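# Budgeting for a Second Pair of Arms

Jarlath Lynch keeps his equipment plan on one sheet of paper, and the best part of it has nothing to do with arms.

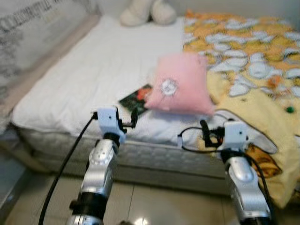 What should a small lab pay for first when it wants robots that can tidy a bedroom?

Start with the room and the hours of the person who will run it, then buy the arms with what remains. Lynch learned this at Plundeck, where he plans equipment for a team working on household chores, and he is delighted to talk about it. His first budget put 87 percent into hardware. The second put 70 percent there and gave the other 30 to people, spares and bedding.

Bedding! It sounds like small change until you price it over a year. Quilted covers, blankets, cushions and soft toys are wonderful practice for a two-armed setup - soft things fold, slump and slide in ways a plastic block never will - and they wear out. Lynch now gives them their own line, right under cables.

Cables get a line too. "I used to file them under sundries," he says. "Then one bad connector cost us a morning, and the sundries were all spent."

The Tiko or the Yeo? Plundeck looked at both. The Tiko arm was cheaper to buy, and the Yeo came with a longer service plan and fingers that could be swapped at the bench. Lynch asked each seller for the same paper: price of a spare gripper, time to ship it, and who pays the freight. Yeo's answer came back in two days, with a parts list attached. The team ordered a pair in November.

Hywel Humphreys went a different way at Hindeck. He rented for 4 months before he bought anything, and he would do it again tomorrow. Renting cost him almost a third of the purchase price, but it showed him that his doorways were too narrow for the stand he had picked out, and that his crew liked working on low furniture far more than on shelves. He changed the order and kept the same total.

Both men put the floor high on their lists. Measure it, check that it's level, and find out where the outlets are before you sign. Humphreys also asks for a day of training on site, written into the quote. Some sellers throw it in when asked early, and few offer it once the invoice has gone out.

Lynch's sheet for next year is already pinned up. It has a wardrobe on it, a second set of fingers, and a question mark next to a washing basket.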